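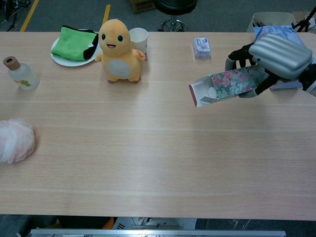 BALLARAT, Thursday

Butico Ondeck

The Butico Ondeck is a tabletop handling service for small warehouses, gift packers and community shops, built around a robotic hand with articulated fingers. It is offered by Butico, a small automation firm with a workshop in Ballarat, Victoria, and it is sold as a package: the hand and arm, the control software (called Broson), a set of practice goods and a stretch of on-site setup by Butico's own staff. Customers may buy the lot outright or, as most of the smaller ones have done, take it by the month.

The name comes from baseball by way of a family joke, the player "on deck" being the one who is warming up to bat next. It was carried over from an earlier picking tool that never went on sale, and the firm has kept it for everything the hand does at a table, whether that is packing, sorting or simply tidying up.

Background

Butico began as a repair business for conveyor equipment, and for its first few years it had no products of its own at all. The idea for Ondeck is usually credited to Shufen Bai, the firm's lead engineer, who had spent a long Christmas season helping a cousin pack gift hampers and came back to work convinced that the trouble with hampers was the variety. A conveyor is very happy when every parcel is the same. A hamper might hold a soft toy, a bottle, a box of soap and a folded towel, and every one of those wants to be picked up in its own way.

Early trials used a simple two-sided clamp, which did well with tins and jars and rather badly with nearly everything else. Bai's team moved to a hand with separate fingers the following August, and the clamp was retired to a shelf in the workshop, where visitors are still shown it with a certain fondness.

The hand

The hand has a silver-grey, ridged back and black jointed fingers, and it joins the arm at a dark wrist section. It is a chunky thing, noticeably bigger than most people's hands, and customers seeing it for the first time often remark on that. With light cartons the preferred hold is a wrap, the fingers going across the top and the underside so that the load is shared between them. An open carton, such as a printed gift box with its end flap undone, is treated by the software as a separate kind of object from the same box closed, as the open end gives way more easily under pressure and the contents may slide towards it.

Grip strength is set for each type of goods during setup and can be changed afterwards by the customer. Butico suggests beginning with the gentlest setting and working upwards, and the manual devotes a good deal of its length to this, with plenty of encouragement along the way for those who find the first afternoon slow going.

Practice goods

Every Ondeck package comes with what the firm calls a mixed table, a collection of ordinary household things laid out for the hand to work through. The exact contents vary from one customer to the next, though a typical table will have a plush toy, a paper cup, a plate with a folded cloth on it, a frosted bottle with a stopper, a mesh bath sponge, a small clear packet and a flowered cardboard box. The full catalogue of goods known to Broson ran to 1,727 entries at the last release, and customers are invited to send in more.

Soft goods are the part of the catalogue that Butico is proudest of. A bath sponge made of netting has no real edge to take hold of and changes shape as soon as it is touched, while a folded towel may come unfolded if it is lifted by the wrong layer. Plush toys are kinder, having a good solid middle, and they are normally the first soft item a new customer is asked to try. Clear packaging is a different sort of challenge — it is the seeing rather than the holding that gives trouble — and the manual recommends placing such packets with the printed label facing the arm.

The table itself may be any flat, steady surface. Butico supplies one in pale wood if asked, but plenty of customers use what they have.

Setup and training

Setup takes 4 days. The first is given over to placing the arm and marking out the floor around it, and the remaining three to running through the customer's own goods, with a member of Butico's staff there the whole time. Otis Montoya, who looks after this side of the business, is known for asking customers to bring in the most awkward thing they sell, and to bring it on the first morning so that there is time to get used to it.

The firm asks for 200 practice lifts of each new item before it is left to run without somebody watching. This is a recommendation and the software does not enforce it. Customers with only a few lines tend to get through their lifts quickly, while a shop with a wide and changing range may be adding new items for as long as it has the service.

Plans

Ondeck is offered on two plans. The standard plan covers 500 items in the customer's own list, along with telephone help during business hours and a yearly visit for cleaning and adjustment. The larger plan, sold under the name Bitar, removes the limit on items and adds a second visit each year, as well as a loan hand should the first one need to go back to the workshop. Finger coverings wear out with use and are charged separately on both plans, a point that has drawn some grumbling.

Reception

Opinion among customers has been friendly on the whole. Gift packers have been the warmest, particularly those whose hampers change with the season, and several have praised the patience of the setup staff as much as the equipment. Criticism has centred on speed, as the hand is slower than a practised packer with most goods, and on the manual, which some readers have found charming and others have found far too long. Butico has since put out a shorter guide of its own, though the original is still sent with every package and Bai is understood to prefer it.

See also

Broson (control software)
Bitar plan
Soft goods handling
Hamper packing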